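17th July – open day, two-arm cell

Visitors from Plaltunley in at 10, Trarnent after lunch. 28 signed the sheet, which includes me, twice, because I was testing the pen.

Task for the day was cloth folding on the felt mat. Maricel Salazar ran the arms, I did the talking. The Trarnent people wanted to know the payload, the price and whether it does fitted sheets. I gave them the first two. 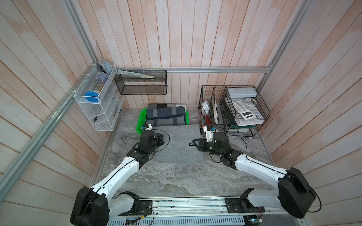
Two-arm cell, mat clear, striped cloths in the green bin.

Run 261 was the first one with an audience. Left arm good. Right arm kept arriving late to the corner grasp, same as in June, so I slowed both to match and called it "demonstration speed." Noelia Bravo wrote that down in her visitor notes as if it were a setting. It may have to become one.

Most popular item of the day: the calculator on the back rack. Three separate people asked if the robot uses it. Second most popular: the floor. One man from Plaltunley has been quoted for the same marble pattern in his bathroom and wanted to know how it wears. Told him we mostly drop towels on it.

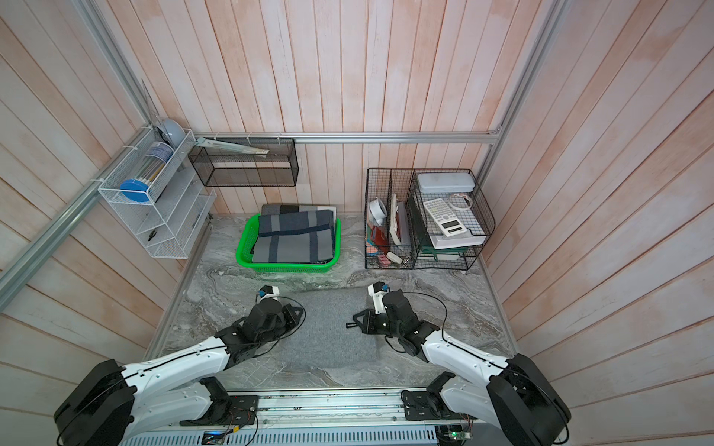

Grippers over the mat, wrist cameras on both. Green LED lit by the right arm's base.

Afternoon went better. Two full folds in a row with no stop, then a third that Maricel described to the group as "a fold in progress" and moved them along to the Gilbert bench for coffee.

To do:
– right wrist, check cable drag before blaming the planner again
– redo corner grasp timing at full speed
– send Pavthorpe the slides (promised in June, promised again today)
– Noelia has the sign-in sheet, needs it typed up
– new pen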